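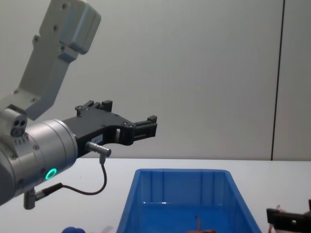

Sulastri Sumampouw:去年は大型船で行って人の頭しか見えなかったので、今年は少人数の帆船にしました。夜、甲板が静かなのがよかったです。ただ荷物は本当に少なめで。スーツケースは船室で開けません。

読了時間 4分

帆船「レメロウ号」(Lemelow)チャーター・個室プラン
運航:Istus

川をゆっくり下る二本マストの帆船。客室5室、全室窓つき。エンジンなし、風がない日は曳き船が引きます。音は少し離れているのでそれほど気になりません。

基本の行程は4泊。南の船着場から乗船、途中で石切場跡、岩窟の祠堂、小さな村の市場に寄ります。大型船が泊まれない岸に直接つけるので、朝いちばんの見学が可能。ガイド同行、日本語は要相談(早めにご連絡ください)。

船室について
ツインまたはダブル。シャワー・トイレ各室。お湯は出ますが、全員一斉に使うとぬるくなります。夕食前が混みます。冷房は夜間のみ。ドライヤーは貸出、受付で。コンセントは各室ふたつ、変換プラグはご持参くださ。

食事
三食つき。朝は甲板、昼と夜は日よけの下の長テーブル。豆の煮込み、焼き魚、平たいパン、野菜多め。ベジタリアン対応可、予約時に。酒類は別料金で現地払い。水とお茶は料金内。

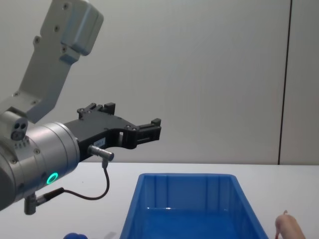 アレルギーのある方は必ず書面で。口頭だと厨房まで伝わらないことがあります。過去に一度ありました、すみません。お子さまは6歳から。甲板の手すりが低めなので、走り回る年齢だと親御さんが休めないと思います。

持ち物
帽子、羽織るもの(1月は朝がかなり冷えます)、底の平らな靴、懐中電灯。石切場の足元は砂と石。サンダルだと痛いです。荷物はやわらかいバッグで。大きいものは港の事務所でお預かり、無料。

料金
個室おひとり460ユーロ、四泊・食事・見学の入場料込み。チップ別。一人で一室使う場合は追加100ユーロ。貸切は別途見積もり、担当はVasanthi Thevarまで。航空券と空港送迎は含みません。送迎だけの手配もできます。

変更・取消
出発の30日前まで無料。それ以降は半額、一週間を切ると全額いただきます。水位や閘門の都合で寄港地の順番が入れかわることあり。その場合の返金はなし。風が強すぎる日は出ません、船長の判断です。

よくあるお問い合わせ
Wi-Fiはありません。携帯は村の近くならつながります。泳ぐのは船長がいいと言った場所だけ。洗濯は二日目の夕方に集めて翌日の夜お返し、袋に部屋番号を書いておいてくださいい。

空き状況は2024/02/20現在、春の前半は残りわずか。秋はまだ出ます。お申し込みはフォームか電話で、折り返しは翌営業日になります。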